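Week 4: notes from the Kalterari open day

What a Thursday! Thanks to everyone who came out to the Parsons building, all 22 of you, and squeezed in beside the bench. I loved how many of you stayed to ask about path planning.

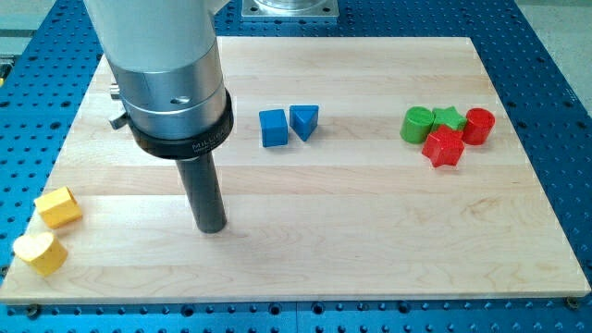
Colour and shape

Coloured blocks on a wooden board, one arm, and so much to think about! Stars and cylinders come in both red and green, so colour alone won't pick a block. Sketch your own sorting rule and bring it to the Ikavitz lab (2 pages at most).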